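Juvoder Users' Forum
Section: Collecting and preparing examples
Topic: Acceptance rules for small-object tabletop runs

Posted by mejigu_bralton
April 23, 2024

Colleagues are invited to comment on the rules proposed below before they are applied to the next collection. Bralton intends to gather 180 simulated runs of a single arm working above a table of small household and office items. Of the runs gathered so far, 158 have been checked by hand and 14 have been set aside.

Three matters require agreement.

1. Whether a run in which the arm pauses for a long time above an item should be kept whole, shortened, or refused.
2. Whether the layout of the table should be changed after every run or after every tenth.
3. Whether the wrist view is to be stored at the same rate as the room views. At present it is stored at half the rate, to save space.

The views below come from a single session.
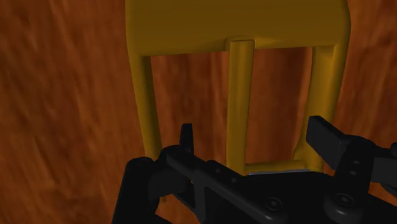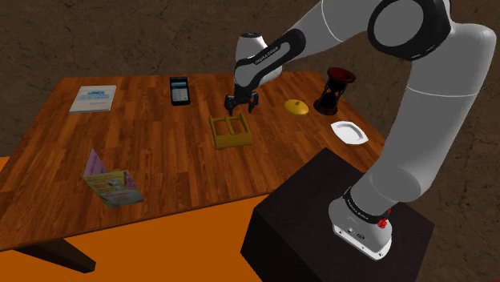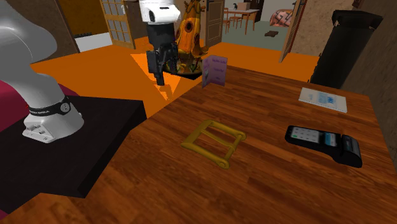
The yellow item is the one on which our checkers differ most. In the close view the gripper hides its lower parts, and two checkers gave the same run different marks for that reason. I should be grateful for replies on all three points.

Mekdes Ejigu

Reply from a_carbone

Adelmo Carbone is of the opinion that long pauses ought to be kept, and has asked me to post his answer while his account is being restored. He holds that a person guiding an arm pauses in order to decide, and that a system trained only on shortened runs will hurry at precisely the wrong moment. On the second point he would change the layout after every run. On the third he has no view.

Posted on his behalf by the Pace office.

Reply from branico_data

We must respectfully disagree on pauses. In our November collection we kept them all, and the trained system learned to stop above the table and remain there. We removed 46 runs and trained again, with a better result. A fixed limit on idle time would be simpler to apply and simpler to defend.

We agree that the layout should change every time.

Reply from mejigu_bralton

I thank both parties. Might branico_data state whether the 46 runs were removed only on account of idle time? If some had other faults, the comparison is less clear than it appears.

Reply from branico_data

Nine of them also had a failed grasp. The point is fairly made - we did not test the two causes separately.

Reply from quillpost

On the third question, please store the wrist view at the full rate. The last movement before the fingers close is short, and at half the rate much of it is lost. Space can be saved on the room views instead.

Reply from mejigu_bralton

The layout will be changed after every run, and the wrist view will be stored at the full rate. The question of pauses remains open. Until it is settled, checkers are asked to mark such runs "held" and to leave them uncut.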